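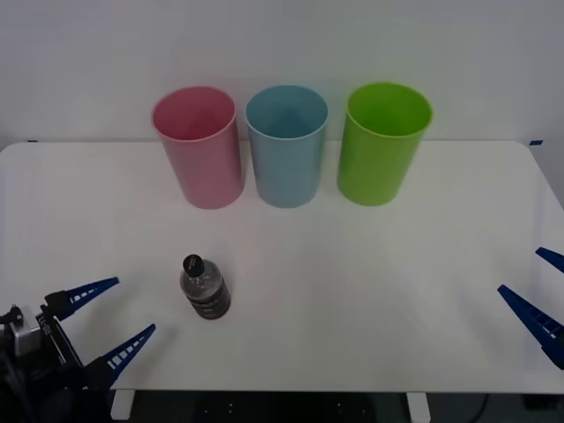

Walen gripper comparison, tabletop set

1/1/22
Posted by the Cilmont bench group

This set holds recordings from a two-arm bench fitted with blue slotted fingers on both grippers. It was put together to compare those fingers with the flat rubber-faced pair we ran before them. The objects are ordinary ones: plastic cups in pink, light blue and green, and a clear water bottle with a black cap. The table is white and so is the wall behind it, which makes colour segmentation easy and the clear bottle hard.

What's in it

There are 2,266 recordings. Each one has a fixed camera view of the bench, joint positions for both arms, commanded and measured finger opening, and a plain text line saying what the operator was asked to do. Audio was never recorded. Wrist cameras were fitted for the older fingers only, so don't expect those streams across the whole set.

Tasks

Cup to cup: pick up one cup and nest it in another. Left or right arm, operator's choice.
Bottle upright: lift the bottle, move it across the table and set it down without tipping it.
Handover: pass a cup from one arm to the other in mid-air.
Line up: put the cups in a row along the back of the table.

Fingers

The slotted fingers are long and taper to a point. They bend around a cup wall and will hold it with very little closing force. Operators liked them for the cups and complained about them for the bottle, where the tips tended to slide up towards the shoulder if the grasp started too high. The flat pair was better on the bottle and dented the cups. We replaced the slotted fingers once, in April, after the left lower one split near its mount. Recordings from before and after the change are marked in the "finger_batch" column.

Controllers

Two were tried, Ackah and the stock position controller. Ackah limits closing force and backs off when the motor current rises. Use the "controller" column to separate them. Please don't pool the two when reporting grasp success, as the stock controller was mostly used with the flat fingers.

Known problems

107 recordings have a camera clock that drifts against the joint log. They're listed in drift.txt and are still usable if you realign on first finger movement.
In 155 handovers the operator stopped early. The label is "aborted", not "failed".
The bottle's fill level wasn't logged.
Finger opening reads 4 mm too wide on the right arm until it has been homed.

Splits

Train and test are split by session. The test sessions were all recorded at the Mirkevdale bench, under different lights.

Changes

Fixed swapped left and right labels in the line up task. Removed duplicate joint logs.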